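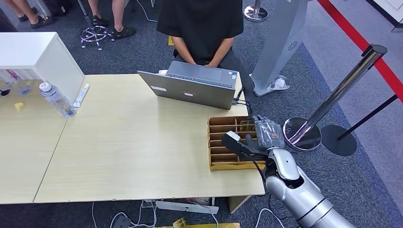
Who gets to decide how close a person should sit to a working robot arm? At the moment it is mostly whoever set up the table that morning, and we would like it to be a written set of house rules that plenty of ordinary people have had a hand in.

Puvby is looking for 40 participants to help us test and rewrite our draft guide to good practice for robots that share a table with people. The sessions run through August at our Lovier Street rooms, and we would be so glad to have you, whether you have worked beside robots for years or have never been in the same room with one. (We mean that second part! Our last draft was written entirely by people who were used to the machines, and it reads that way.)

The guide is meant for small workplaces, the kind where an arm picks and sorts small items on one side of a table while somebody gets on with their own work on the other. Big factories have fences and safety officers and thick binders. Smaller places often have a sheet taped to the wall, and we have read a good many of those sheets, and some of them are lovely, but they rarely agree with each other on who may reach across, where cables should run, or what a visitor ought to be told before sitting down.

What you would be doing

You'll come in for 3 visits. On the first one you read the draft with a pencil in hand and mark anything that is unclear, bossy or plain silly. On the second you sit near a working arm while it does a sorting job, and you try to follow the rules as written, with one of our staff beside you the whole time and a stop button within your own reach. The third visit is a group conversation, with sandwiches, where we go through the rules people stumbled on and try out new wording together. Rule 5, on leaving personal things on the table, has been rewritten so often that we can't really see it anymore, so please bring opinions.

You are free to stop at any point, for any reason or none, and you'll still be paid for the visit you are on.

Who we're hoping to hear from

Anyone 18 or over who can read and talk comfortably in English. We would especially like to hear from people who use a wheelchair or a cane, people who are hard of hearing, and people who get jumpy around moving machinery, as the draft has very little to say to any of you yet. Please do tell us if you have a pacemaker or another implanted device so that So-ying can talk it through with you before you book. If you work for Zetden, who supply our arms, we're sorry, but we can't take you this time.

Pay and practical things

We pay $130 per visit, by check or bank transfer, and we cover bus fare or parking on top. Morning visits start at 9:30 and afternoon ones at 1:15. Closed-toe shoes, please, for the second visit, and long hair tied back. The rooms are on the ground floor, and the Yip Building entrance is the one without steps.

How to apply

Write a few lines to Feng-yi Au, who is running the study, and tell us a little about yourself, which times suit you, and whether you've been around robots before. No résumé needed. You can leave a note at the front desk or use the contact form on our site and choose "Table rules study." So-ying Wu answers questions about access and health, and she is happy to talk by phone if you'd prefer that to writing.

We use cookies to remember your preferences and to see which pages are read. Accept all | Manage settings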